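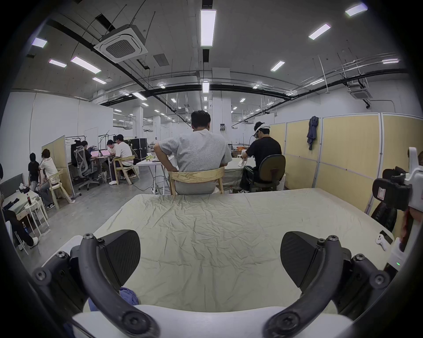
Slide 1: the big table, with the cloth on

Okay, hi everybody. I'm Perihan, and I'm going to talk about tables for a bit – and chairs, and where jackets go. It's more fun than it sounds, I promise!

Start with the cloth. Look at those creases, they run every which way. I used to iron ours before every open day (Floarea still brings this up). Then I gave up, and I've come around to a wrinkled cloth. People put their stuff down on it without asking. There's a phone lying over by the far right corner, see it? On a bare shiny table at our old place, folks kept their phones in their pockets.

[Pause, let them look]

Next, chairs. I want you to notice the light wood one with the curved back, at the far side of the big table. Then look right, at the dark swivel chair, and left, at the gray mesh one by the two laptops. I love a mixed room. When we planned the Skilter rooms, Percy wanted 24 matching chairs and I fought him on it for most of September. People sit differently! One guy perches, another wants to roll back and forth all day, and somebody always turns around backward to chat.

Tell the Grevisa story if there's time. Short version: 23 desks, one coat hook.

Speaking of coats – jacket on the partition, right side. The pale yellow panels with the white frames. I think a panel like that is the hardest-working thing you can put in a shared room. It makes a wall, it gives you some color, and sooner or later it's going to hold a jacket. So plan for that. Get panels that can take the weight, and put a hook on if you can.

Small table, left side, middle distance. A whole cluster of people bunched up around it, with the big one right there! I see this all the time. Small tables pull people in, so leave extra floor around them, way more than the drawing says.

[Ask: who here has a favorite spot at work? Take two or three answers]

Next slide is Édgar's floor plan. Drink some water first.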